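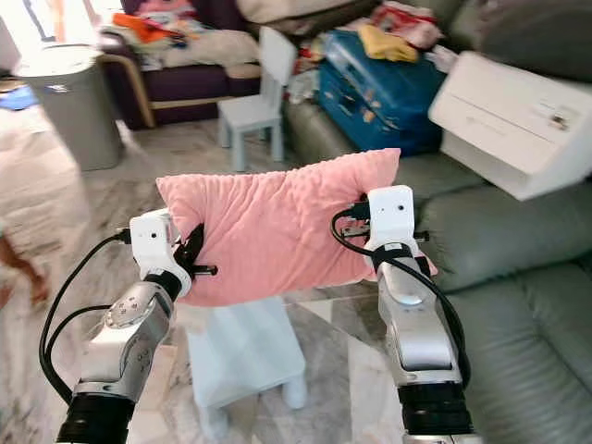

Clurkier Two-Arm Kit, club loan set
Equipment page - last checked 3/26/22

Status: available to club members, one team at a time
Loan period: 17 days
Held by: Ilango Rajan
Training needed: yes, both sessions

What it is

Two arms with two-finger grippers, driven together from one laptop. Jesska, who sell it, call it "ready for the home." We have had it since last fall and would put it differently. It is a decent teaching kit that can hold a soft thing at both ends if you set it up with care and don't rush it.

What teams use it for

Mostly the Soft Goods task in the Alva student challenge: pick up a cushion with both arms, keep it level, carry it over low furniture and put it down on a seat. Cushions sound easy. They bunch up wherever you squeeze, so the part you gripped is no longer the shape your code thinks it is. Set the grip force low and work up.

The sales sheet claims 100 percent success on this task. It doesn't say which cushion, how many tries, or who was counting. Our best team got 33 good placements in one afternoon and stopped writing down the misses, so please don't quote that number either. If you borrow the kit, log every try.

What works

The grippers close evenly and the fingers can be swapped without tools. The arms keep in step well at low speed. Setup takes around 2 hours the first time, less after that.

What doesn't

The "auto cloth mode" is a slider that changes grip force. We could not find anything else it does.
Cables run along the outside of the arms. Check the slack before any wide move, and check it again after you change the start pose.
Ternimov grippers will bolt on but the software does not see them. Support told us a fix was coming in April - they did not say of which year.

Before you book

Bring your own cushions and a plan on paper. "We want to try some AI stuff" is not a plan and Ilango will send it back. Teams that only need one arm should ask for the older set, which is duller and breaks less.

Return it with both power supplies and the spare fingers in their bag.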